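In defence of the divided box

There are two kinds of household, and I have lived in both. In the first, things go into a box. In the second, things go into a box which has a wall down the middle, and the people who live there can find the scissors.

I came to the second kind late. For years my method of storage was the one my father used, which was to buy a larger container each time the old one became alarming. He had a tea chest in the garage at Niltville that held jump leads, Christmas lights, a bag of plaster and most of a tent. When we finally emptied it there were 90 curtain hooks at the bottom. He had bought more curtain hooks that same spring.

The argument against dividers is that they waste space, and I have heard it put forcefully by Macario Bañuelos, my neighbour, whose shed I am no longer willing to enter. A wall takes up room. Worse, it makes decisions for you. You have a long thing and now it won't lie flat. You have nineteen of one object and two of another, and so half of your box is bulging while the other half contains a pair of fuses looking like guests who came too early. All of this is true. I have a rake head I can't put anywhere.

But consider what the undivided box asks of you. It asks you to remember. Every time you drop something into it you are taking out a small loan against your own memory, and the interest is paid on a Wednesday evening, on your knees, with a torch between your teeth. A plain open bin has no opinion on whether batteries should live with string. It will take the lot and say nothing, like a bad friend. 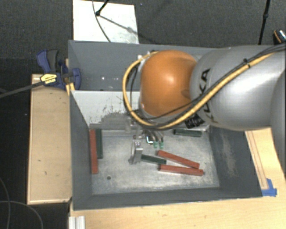
Lwazi Ndlovu

A grey bin with two compartments is about as dull as an object can be, and I find I can look at one for quite a while. The pale divider has scuffs across it, dark ones, and patches where the grey has worn. I'm fond of a scuffed divider. A box wall that stays spotless makes me suspect that somebody is keeping one thing in there and dusting it.

What I like about two, as against twelve, is that two is a number a tired person can manage. I have tried twelve. My sister-in-law Somtochukwu gave me a drawer insert with compartments so fine that I spent a Sunday afternoon sorting screws by length, and felt wonderful, and by September it was all screws of every length again with a hair grip on top. Twelve compartments demand a system, and a system demands a person who wants to be in charge of one. With two you only have to answer a single question. Is it this sort or the other sort? Children can do it. My husband can do it if the light is on.

The sorts themselves hardly matter. In our kitchen it is things that go in the oven and things that don't. In the hall it is outdoors and indoors, with some bad feeling over the dog's towel. Sipho Zulu, who has the allotment next to ours, keeps one side for what he uses and the other for what he intends to mend, and when the second side is full he tips it into the first and calls that a good year.

High sides help as well, I should say. A low tray invites browsing, and people put their keys in it. A deep bin has a certain seriousness. You have to reach down into it, and by the time your arm is in up to the elbow you have generally made up your mind what you came for.

I don't expect to convert anybody. Macario has read a draft of this over the fence and told me that he knows where everything in his shed is. I asked him for a curtain hook. He has been in there since three.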